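Plarkton releases new planning software for two-arm robots

DERNPORT, 14 September 2021 – Plarkton, a software company based in Dernport, on Tuesday released a new version of its motion planner for workstations where two robot arms share one table.

The planner, called Ellby, decides which arm moves first, how close the two can come to each other and what each should do while the other is busy. Earlier versions planned the arms one at a time. The second arm had to stay in a parked position until the first had finished its move and backed away.

In the new version, both arms are planned together and the plan is updated as they move. If one arm is slowed down, for example by a grasp that has to be tried again, the other gets a new path and does not stop.

"Most of the waiting in a two-arm cell comes from the software being careful," said Kevin Castaño, who leads the planning team at Plarkton. "The arms have room to work. The old planner just had no good way of using it."

The company tested the release over the summer on a set of pick-and-place jobs, most of them with fruit and small household goods. In a final run of 400 jobs, the arms came too close and triggered a safety stop 2 times. The version released in May had 20 stops on the same set. Average planning time was 169 milliseconds per move, which Castaño said was still too slow for work on a moving belt.

Fruit was chosen because the pieces differ in size and rarely sit in the same place twice. A bowl also brings both grippers toward the same small area, where the planner is most likely to run into trouble.

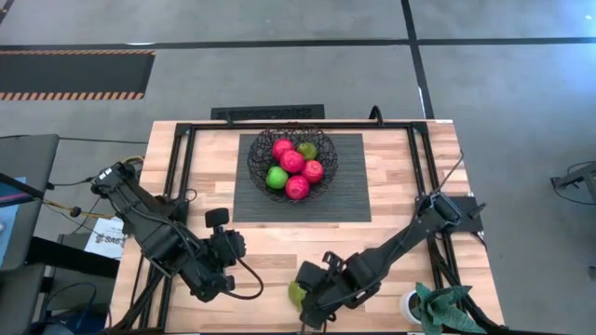
One of two robot arms holds a green apple at a test table. More apples sit in a wire bowl.

The release also changes how engineers look into a failed job. A log viewer now plays back the planned path of each arm next to the path it took, with the reason for every replan listed by time. Users had asked for this since the first version, according to Ehsan Azimi, who works on the tooling.

"Before, you got an error code and a long text file," Azimi said. "People were writing their own scripts to read it."

Mohammadi, a packing equipment maker that has used Ellby since last year, will be the first customer to move to the new version. It plans to switch over one line and run it for a month before deciding on the others.

The update is free for current license holders. Settings files from the older version have to be converted with a tool that comes with the download.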